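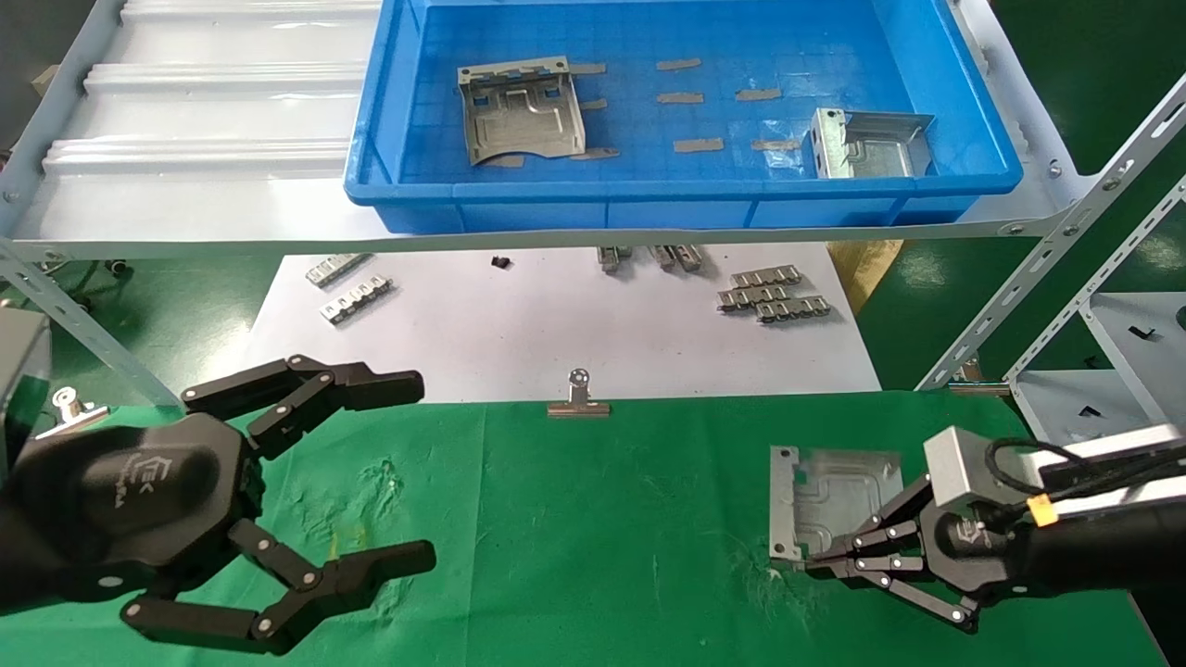 Count It Again! What Happens When an Election Is Super Close

By Pouran Bakhtiari
August 3, 2022

Imagine you ran for town council. You knocked on doors, you made signs, you shook so many hands that your fingers got tired. Then election night comes, all the votes are counted, and you've lost by two. Two! That's a couple of neighbors who could fit on a park bench.

What would you do? You'd probably want somebody to count again. Lots of places let you ask for exactly that, and it's called a recount. I think recounts are one of the most exciting parts of an election (yes, even more than the speeches), so let's go through one together.

A story from Limley

To see how a recount works, we'll visit a town called Limley. Limley is split into little areas called wards, and each ward picks one person for the town council. The council decides things like where the crosswalks go, how late the library stays open, and whether the pool needs a new roof.

In the Tanance Street ward, two people wanted the same seat. Ms. Babaei wanted to fix the sidewalks first. Mr. Mamero wanted to spend the money on more buses. Both are pretty good ideas, and the voters had a hard time choosing!

When the voting was over, there were 258 ballots. A ballot is the piece of paper where you mark your choice. The counters sorted them into piles and counted the piles, and Ms. Babaei was ahead by two.

Mr. Mamero asked for a recount the next morning.

Why would the number change?

You might be thinking, "Wait, don't grown-ups know how to count?" They do! But counting a big stack of paper is harder than it sounds. Try it with a deck of cards while your brother or sister asks you questions about dinner. Two cards can stick together. You can lose your place. A card can slide into the wrong pile and sit there looking like it belongs.

Ballots have one more problem that cards don't have. People fill them out by hand, and people are messy. Somebody might put a check mark where the directions said to fill in a circle. Somebody might mark one name, cross it out, and mark the other one. Somebody might draw a smiley face next to both names (please don't do this when you grow up, even if you really do like both of them).

A machine might read a messy mark one way and a person might read it another way. So most places have rules that say which marks count. The big question in many of those rules is this: can we tell what the voter wanted? If the answer is clearly yes, the vote can count. If nobody can tell, it has to be set aside.

A ballot that can't be counted has a few different names, depending on where you live. "Spoiled," "rejected," and "invalid" are some of them. Different places use those words in slightly different ways, so ask a grown-up which ones your town uses.

Keeping the ballots safe

A recount is only fair if the ballots are the very same ones people voted with. That means they have to be looked after between the first count and the second. In Limley, the ballots go back into their boxes, the boxes are closed with numbered seals, and the boxes are locked in a room. Every time somebody goes into the room, they sign a sheet that says who they are and what time it is. That sheet is part of something called the chain of custody. "Custody" means taking care of something, and the "chain" is the list of everybody who took care of it, with no missing links!
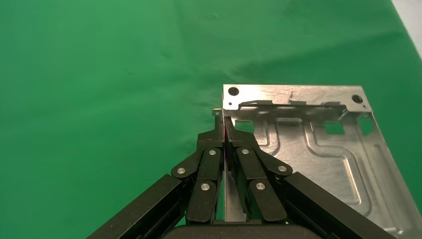 A seal is a small thing with a big job. It's often a strip of plastic or a bit of wire that you can close easily but can't open again without breaking it. A lock keeps people out, but a seal does something different: it tells on them! If a seal is broken, or if the number on it doesn't match the number written down on election night, everyone knows to stop and ask questions. To use the wire kind, you need something to thread it through. Look at the folded-up strip along the top of the metal plate in the picture, with a round hole near each end. If a lid had a folded strip with holes in the same places, you could line them up, run a wire seal through each pair, and you'd know right away if anybody had lifted the lid. You can try this at home with a shoebox, a hole punch, and some string, though string is a lot easier to untie than a real seal.

Who is in the room?

Recount day in Limley happens in the big room at the town hall, with the long tables pushed together. The person in charge is the election clerk, Igor Stępień. He doesn't get to pick a side while he's at work. He can vote like anybody else, but when he's running the count he has to treat both candidates exactly the same.

The counters sit in pairs. One person looks at the ballot and says the name out loud. The other person checks that they agree and makes a mark on the tally sheet. If they don't agree, the ballot goes in a special tray so Mr. Stępień can look at it later, with everybody watching.

And I do mean everybody! Each candidate can send people called observers. Observers are allowed to watch very closely. They can say "I don't think that's right," and then the clerk has to stop and look. What they can't do is touch the ballots. No pointing with a pen, either, which makes sense when you think about it. One slip and there's a new mark on the paper.

I love that rule. It means the people who check the count and the people who do the count are different people, and they're all looking at the same piece of paper at the same moment.

Votes that came in the mail

Of the ballots on Tanance Street, 63 came in the mail. Voting by mail is handy if you're sick, or away from home, or working all day. But mail ballots have an extra step. The ballot goes inside one envelope, and that envelope goes inside another one. The voter signs the outside envelope.

First the counters check the signature on the outside. Then they take out the inside envelope, which has no name on it, and mix it in with the others. After that they open the inside envelopes. Can you guess why there are two? It's so that the person checking the name never sees the vote, and the person counting the vote never sees the name. Your vote stays a secret, even from the people whose job is to count it. Pretty clever for two envelopes!

By recount time the envelopes had already been opened, so the mail ballots were counted just like the rest.

So who won?

The counting took most of the morning. The room got very quiet near the end. Then Mr. Stępień picked up the special tray, and there was one ballot in it.

On election night, that ballot had been put in Mr. Mamero's pile. But when the counters looked at it again, there was no mark next to either name. It was blank! It must have been tucked in with its neighbors, and the first counters missed it. Everyone leaned in for a look. The observers from both sides agreed that it couldn't be counted for anybody.

So Mr. Mamero had one vote fewer than before, and Ms. Babaei won by three.

Mr. Mamero was disappointed, of course. He'd asked for the recount and it moved the number the wrong way for him. He still shook hands with Ms. Babaei, and he told her he'd be coming to the council meetings in September to talk about buses. She said she'd save him a seat.

Do recounts usually change the winner?

Most of the time, no. The number often shifts a tiny bit, like it did in Limley, but the same person usually stays ahead. Every now and then, though, a very close race does flip. That's why candidates ask, and that's why places have rules about when they're allowed to ask. In some places a recount starts all by itself if the race is close enough. In others the candidate has to request one, and may even have to help pay for it.

What about a tie? It can happen! Some places hold a whole new election. Others break the tie by luck, with a coin flip or by pulling a name out of a bowl. Imagine waiting for that coin to land.

Try your own recount

Get your class or your family to vote on something that matters, like pizza or tacos. Give everybody a slip of paper. Put the slips in a box and pick two counters and two observers. Count once and write the number down. Then trade jobs, so the observers become the counters, and count again without looking at the first number.

If the two counts match, hooray! If they don't, see if you can find the slip that caused the trouble. Before you start, decide together what you'll do about a slip that says "both" or one that's too scribbly to read. It's much harder to agree on a rule after you know which side it will help.

Words to know

Ballot: the paper (or screen) where a voter makes a choice.
Candidate: a person who is trying to get elected.
Clerk: in Limley, the person who runs the election and the count.
Observer: someone who watches the counting to make sure it's fair.
Recount: counting the same ballots over again.
Tally: a running count, often made with little lines.
Ward: one part of a town that picks its own council member.

Contact us | © 2022 Pouran Bakhtiari. Teachers may print copies for their classes. | Back to top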